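Trinham Chamber Choir
November 13, 2025

The Trinham Chamber Choir is pleased to announce the release of its new recording, Winter Fields. It is the choir's first album in six years. Details follow in this thread.

The program contains seven works for mixed voices. The longest is Ivanyshyn, a setting in four parts by Zdislava Hubáček, written for this choir and sung without accompaniment.

All sessions were held at Zullbridge Chapel under our music director, Lewis Imrie. Kojo Appiah plays the organ on the two closing pieces.

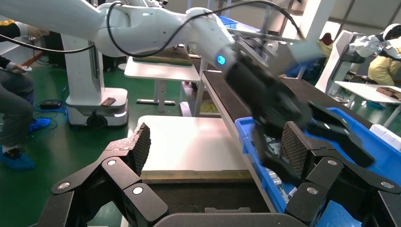 Trinham Chamber Choir

A note on the sound. The chapel has a long echo, and listeners who know our earlier albums will hear more of the room this time. The lower voices in particular are fuller. We suggest playing the slow second track at a modest volume.

The soprano solo in the third work is sung by Catalina Toledo, who joined the choir after the last album. Her part was recorded in a single take.

The album will be sold on compact disc and as a download. There will also be a vinyl edition of 564 numbered copies. Members of the Friends of the Choir may reserve a copy before general sale begins.

A launch concert will take place at Fodgate Hall in January. Seating is limited to 200. Tickets may be requested in writing from the choir office, and requests will be handled in the order received.

Full texts and translations, prepared by Ctibor Baláž, are printed in the booklet.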